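Four months out with a hamstring

22 May 2025

I played 60 minutes last night, my first start since January. We lost 2-1 and I gave away the corner for their second goal, but I got through it without the leg grabbing, so I'm calling it a good night.

For anyone who hasn't read this blog before, I play left back for Penell in an amateur league. We are a mid-table side with a short bench and a field that slopes toward the parking lot. I tore the hamstring away at Ister, chasing a ball I was never going to reach. It felt like being kicked from behind. I turned to see who had done it and the closest player was 10 yards away.

The scan said grade two. The physical therapist told me eight to ten weeks. It took a lot longer than that, mostly through my own fault.

The first try

I went back to team training at week seven. I could jog, I could pass, I could do the warmup without thinking about it. Then we did a finishing drill, I opened up my stride to get to a cross, and the same spot went tight. It wasn't a second tear but it cost me another month.

Looking back at my notes, I had done almost no running at full speed before that session. I had done plenty of bridges and curls and a lot of time on the bike. The bike felt like hard work, so I counted it as preparation.

What I changed

The second time I followed the plan as written. Two gym sessions a week, two running sessions, and at least a day between the running ones. The running started with 2000 meters total at an easy pace, broken up with walking. Later it was 200 meter efforts, then shorter and faster ones with long rests. I didn't move on until I had done a step twice with no soreness the next morning.

I also started eating and drinking properly before evening games. I used to come straight from work on a coffee and whatever was in the car. Now I stop at the store on the way and get water and something with carbs in it. It's a small thing - I doubt it has much to do with the hamstring - but I feel better in the second half.
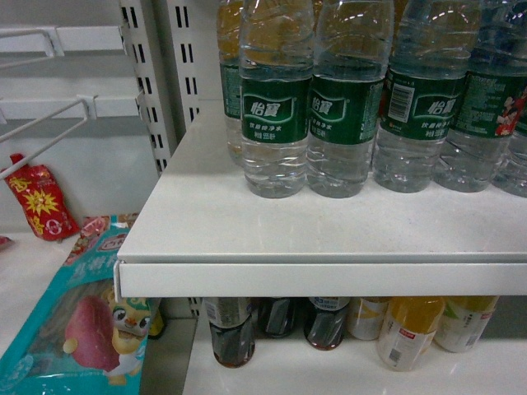
Getting back on the field

My first minutes were off the bench against Tsoukalas, the last 15 or so with the game already gone. I was nervous about sprinting and stayed deep. Their winger noticed and kept cutting inside in front of me. The week after, I got a half against Adia and finally made a couple of overlapping runs. The leg was stiff the next day, on both sides, which the therapist said was normal.

Last night was the longest yet. I asked to come off at the hour mark, as we had agreed before the game. I wanted to stay on and I'm glad I didn't ask to.

Where it stands now

Strength on the bad side is close to the good side. Top speed isn't all the way there. I'm keeping the curls in twice a week until the end of the season and probably through the summer. We have three games left, two of them at home. I'd like to play all of one of them.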